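Kostmont Soft-Tip Finger Set for Parallel Grippers

Item 2741
Sold as a pair, with collars and mounting screws
Color: black
In stock, ships from Arnholm

The Kostmont soft-tip finger is a replacement finger for small parallel grippers that handle cloth, bags and other limp goods. Each finger has a rigid rectangular shaft and a rounded tip with a soft matte surface. The tip is held by a collar and can be changed without taking the shaft off the gripper.

We tried the set in our Arnholm shop against two others we carry, the Zilia flat pad and the Xue ribbed finger. All three went on the same arm, with the same wrist camera and the same controller settings. The items were folded sheets, small bags and loose covers.

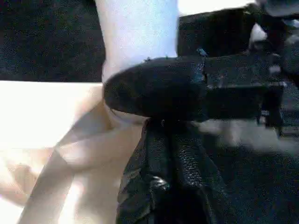

Kostmont tip over white cloth and black textured material, wrist camera view.

Over the trial we logged 1,145 picks. The Kostmont tip did best on thick folds and gathered material, where its round shape settles into a crease. The Zilia pad was better on single flat layers and is the one to buy for sheets only. The Xue finger held heavier bags well but left marks on thin covers.

The Kostmont tip is wider than the other two and hides more of the work from a wrist camera. We moved our grasp point back a little and added a fixed overhead camera for the last part of the trial. Dark goods on a dark table needed extra light with all three fingers.

Specifications
Fingers per set: 2
Tip: soft, rounded, replaceable
Shaft: rigid, rectangular section
Tip change: around 3 minutes per finger
Warranty: 9 months, tips not included

Fit
Check the hole pattern on your gripper before ordering. The adapter plate for older Zilia grippers is sold separately. Finger length must be entered again in the controller after fitting.

Care
Wipe tips with a damp cloth. Lint builds up on the surface and lowers grip. Do not use solvent.

Returns
Unused sets can be returned in the original bag. Opened tip packs cannot.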